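Search this guide
Last updated Oct 3, 2023
2 min read

4.3 Folding Garments at the Table

Caution: Keep drinks off the folding table. Return bottles to the shelves, caps closed, before laying out any cloth.

1. Place one garment on the table. Do not stack.
2. Take hold of the cloth at two edges and lift slightly. 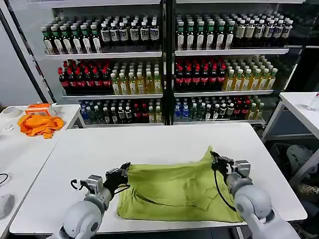 Figure 4-3. Garment held at the edges, before smoothing.

3. Draw the edges apart until the folds open -- do not pull on seams.
4. Lower the cloth and fold in half lengthwise.

Note: The Releck table supports up to 200 pounds.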